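Home | Forums | Hardware | End effectors | Search | Log in

Parallel fingers for cloth: Allton slotted vs Sivton flat

tinplate_ed
2023-07-11

I've been trying to settle on one set of fingers for a two-arm laundry setup and I'm stuck between the Allton slotted ones and the Sivton flat ones. Same arms, same wrist cameras, same controller. The only thing I want to change is what touches the cloth.

The Alltons are what I have fitted at the moment. Wrist view on the red cotton first, then the sock, then the head camera with the red cloth between the two arms.

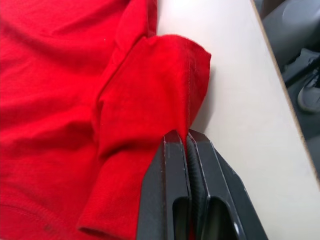
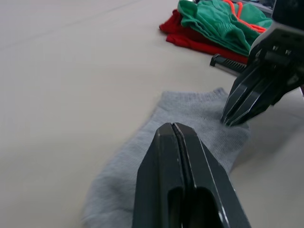
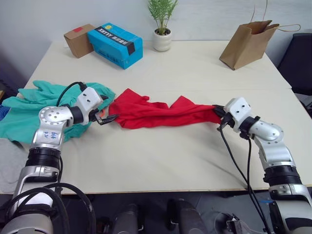
Radek Jireš thinks I'm asking the wrong question and that the finger shape matters less than how hard the controller is told to close. He wrote to me that he'd keep the Alltons, drop the closing current and spend the money on a better wrist camera. I'd like a second opinion before I do any of that.

What I have so far with the Alltons: thick seams and hems are fine. Single-layer jersey is hit and miss. Socks are worse than shirts, mainly at the cuff, where the rib springs back when the second arm takes over. With the Sivtons I had better luck on thin stuff but they slipped on anything with a bit of weight hanging off it.

----

mossgate
I went the other way. Started on Sivtons, moved to Alltons, wouldn't go back. The flat pads look good for the first week and then they polish up. Mine were slipping on towels by the end of March and I'd only had them on for a month. You can rough them up with wet and dry paper but then they're no longer flat and you may as well have bought the ribbed ones.

----

kettle_and_fuse
Disagree with mossgate about the polishing. I've got Sivtons on both arms and they're still fine. Are you wiping them down? Fabric softener leaves a film on everything. I clean mine with isopropyl every morning before the first run and the grip is the same as it was when they came out of the bag.

On the original question, Radek is half right. Closing force matters a lot, but so does how much finger you put down on the cloth. If the tips are pressed into the fabric before they close, you get a fold between them nearly every time. If they hover a few millimetres above, you get nothing, or one thread. I'd look at your approach height before buying anything.

----

tinplate_ed
Approach height is set from the wrist camera at the moment, and that's part of the trouble. When the fingers are down near the cloth they cover the bit I most want to see. On the sock the fingers are right over the middle of it from that viewpoint. I can work round it with the head camera but then I'm relying on the calibration between the two, and mine drifts.

Not wiping them down, no. I'll start.

----

dunnock
What controller? You said it's the same for both but not which one.

----

tinplate_ed
Kalniņš board, firmware 1711. I tried a Drella before that. The Drella had a nicer current reading but I couldn't get both arms to hold still together. One would twitch whenever the other one started moving.

----

dunnock
That twitch is a grounding fault in your wiring. The Drella is fine. I ran two arms off one for most of last year with no twitch at all. Check that both arm supplies share a ground at the board end and not out at the shoulder.

For what it's worth, the Kalniņš filters its current reading quite heavily, so by the time it tells you the fingers have met something they've already closed on it. With cloth you'll barely see it. That might be why single-layer jersey is hit and miss: you can't tell a thin layer from no layer.

----

mossgate
I'd second that about the current reading. I gave up on it for fabric. I close to a fixed width, lift slowly, and look at the wrist camera to see if anything came up with the fingers. Crude but it works.

kettle_and_fuse: no, I wasn't cleaning them. Fair point. I still think the ribbed pads are more forgiving if you're lazy, and I am.

----

halfpitch
Has anyone compared these properly? Everything in this thread is "mine were fine" and "mine weren't". Pick one garment, one starting position, and do 30 grasps with each set of fingers. Then swap the garment. Otherwise you're comparing a clean pad on a T-shirt with a dirty one on a towel.

----

kettle_and_fuse
You can't have one starting position with cloth. It never lies the same way twice. You'd have to drop it from a fixed height each time and accept the spread.

----

halfpitch
Then drop it from a fixed height each time and accept the spread. Still better than what we've got.

----

tinplate_ed
All right, I'll do it. Jersey, a sock and a towel, 30 each per finger set, pads wiped before every batch. I'll leave the controller and the closing width alone so that only the fingers change. If I have time I'll do a second round with the closing current turned down, as Radek suggested.

One thing I do need to decide is whether to count a pick when the fingers have got two layers and I only wanted one. For folding, two layers on a sleeve is a failure. For just moving the thing across the table it doesn't matter.

----

dunnock
Log them separately. And write down the lift height. I've had picks that held up to 22 cm and then let go when the whole weight came off the table. If you stop your lift short you'd call that a success.

----

mossgate
Use a heavier towel than you think you need.

----

tinplate_ed
Noted, both. The Sivtons go back on first and I'll have a look at the Drella ground while I've got the covers off.

Recent topics in End effectors
Wrist camera fogging in a cold workshop
Kalniņš board: reading current faster than the default
Spare finger screws, where to buy in small numbers
Drella and long cable runs
Suction cups on denim, any luck?
Head camera mount that doesn't sag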